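Search this site Go

How to test if a robot can do a chore (before you buy the hype)

4 min read

By Mitali Haque

Quick version of what I do when somebody sends me a clip and says "look, it folds towels now". Works for home chores and for shop stuff. You need one chore, a timer and a notebook. Thats it.

1. Pick one chore. Small. "Clean the kitchen" is not a chore, it's forty chores. Wipe a counter. Put six forks in a drawer. Coil a cord.

2. Write down what done means. Before you start, not after. Forks all facing the same way? Say so.

3. Do it yourself first, 60 seconds on the timer. Write down how far you got. Most people skip this and then have nothing to compare to.

4. Now the machine. Same stuff, same spot, no helping. If a person reaches in, write it down. A reach-in counts as a fail – be strict.

5. Mess it up. Turn one item over, move another to the edge. Run again. A lot of demos die right here.

6. Repeat till you're bored, then a few more. One good run tells you nothing. Rajitha Hettiarachchi at Tanero keeps a log of hers and she's at 1673 runs on drawer loading. You don't need that many!

Where things stand, my opinion: picking up hard, solid things, pretty good. Cloth, slow. Anything that bends and tangles, still rough.

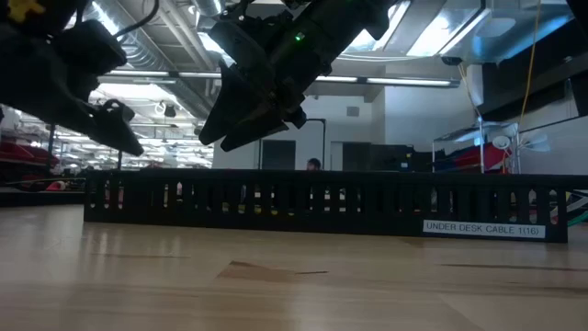
Cords are my favorite test for step 5. They flop, they twist, they catch on there own plugs. Two hands really help, one to hold and one to feed, so a two-arm setup gets a fairer shot at it. Start easy with one thick cord on a bare table. Then the real thing: an under-desk cable tray like the long black slotted one behind these arms, and a tangle like the white, yellow and green one past its right end. Done means every cord lies in the tray with nothing hanging down. I have not seen a clean pass yet. Send me one if you have it.

Scoring – pass, fail, or helped. No half points. Add the time next to it and move on to the next chore.

Related
Towel folding, round two
Iresha Dewan on loading a dishwasher by robot
Which grippers for soft packaging?
Shop floor: bin sorting at Kumarasinghe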